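Vorska bench notebook, September

Monday, started 8.40. Present: self, Birutė until lunch, Seidu on the second station in the afternoon.

Aim for the day was to fill out the soft objects part of the Pliltonis set. The hard objects are done apart from the two mugs Margus wants repeated. Soft objects are behind because the old finger pads were marking the fabric, and we lost most of last week to changing them.

Setup as on the previous page. Same task script: pick from the table, lift clear, hold, place at the marked spot, retreat. The operator drives by hand from the leader arm. Episode starts on the pedal and ends on the pedal. The hold is now a fixed part of the script, after Piret pointed out that half the older episodes have one and half do not, and the policy trained on them dithers at the top of the lift.

Gripper force limit lowered one step from the hard object setting. At the old limit the fingers close almost fully on anything stuffed, and the width reading then says very little about what is held. At the new limit the reading stays usable, but a careless lift will let the toy rotate. I would take the rotation. It can be seen on the wrist camera and labelled, whereas a wrong width cannot be put right afterwards.
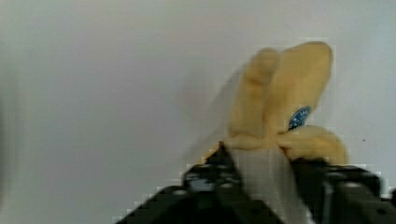
Grasp point matters more than I had allowed for. Taking the banana low, at the pale section under the peel, leaves the upper part free and the flap can fold down over a finger. Taking it across the middle squashes the lobes together and hides the shape. Both are valid grasps and both should be in the set, but they need separate labels. I have added "low" and "mid" to the grasp field. Birutė will go back through the earlier episodes and fill the field in by eye.

Blur. Frames from the fast part of the lift are smeared enough that the edge of the object is hard to place. Shorter exposure would help but the lamps are already at the top of their range. For now: lift more slowly, and leave the frames in. Heino's view is that the policy will meet blur in use and should meet it in training. Agreed, provided the share is not too large. Compression on the wrist stream is also heavier than it should be on plain backgrounds, with visible blocks in the shading. Check the bitrate setting against the one used at Vedska.

Tally at close: 183 episodes recorded, 143 kept. Of those thrown out, 11 were pedal errors (start pressed late, so the approach is missing). The rest were drops or a place outside the mark. Drops are kept in a separate folder under "fail" and do not count towards the total. Pearce have asked for them, so do not delete.

To do:
Repeat the 2 mugs for Margus.
Move the pedal further left, it is being caught by the chair.
Ask Piret whether the hold should vary in length or stay fixed.
Copy the new force limit to Seidu's station before he starts. He ran this afternoon on the old one, so his episodes need a note in the log.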